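3.2 Setup and care of the hand-held gripper station

The station consists of a pair of hand-held grippers, a head-mounted camera and the Radema logging unit. An operator wears the head camera and holds one gripper in each hand. A marker cube is fixed to each gripper, and its pose is recovered from the printed pattern. A second camera on the gripper body looks out over the finger pads.

Most of the upkeep concerns the cubes. A cube that has shifted on its mount gives a steady offset in the recorded path, and this is hard to spot by eye. We therefore check both mounts after every 40 recordings. The operator holds the grippers in front of the body with the cubes facing the head camera, then turns each wrist slowly through its range. If the logging unit loses either cube during the turn, the mount screws are tightened and the faces wiped with a dry cloth - alcohol lifted the print on our first set.

The finger pads are checked next. The gripper is opened fully and the cables between the pads are inspected for wear. Pads are replaced as a pair. Thin sheet material is the hardest test of pad alignment, so the check ends with a sheet held between the two grippers.
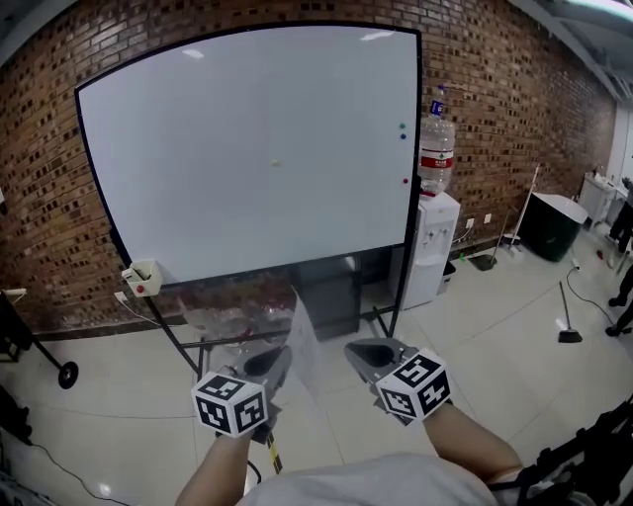
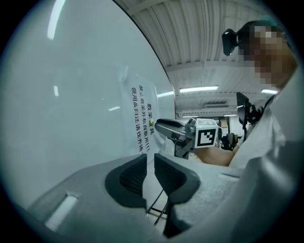 Figure 4. The gripper station in use, from the head camera (first) and from a camera on a gripper (second). A marker cube can be seen in both views.

3.3 Faults during the March trial

The trial produced 329 recordings, of which 60 were set aside. Most of the rejected recordings came from a single loose mount on the left gripper, found by Bahman Mahmoudi during a routine check. The screw had been driven into a worn thread. We fitted a threaded insert and repeated the affected tasks. The remaining faults were cable faults at the point where the wires enter the gripper body. A short sleeve was added there, and both grippers now carry it.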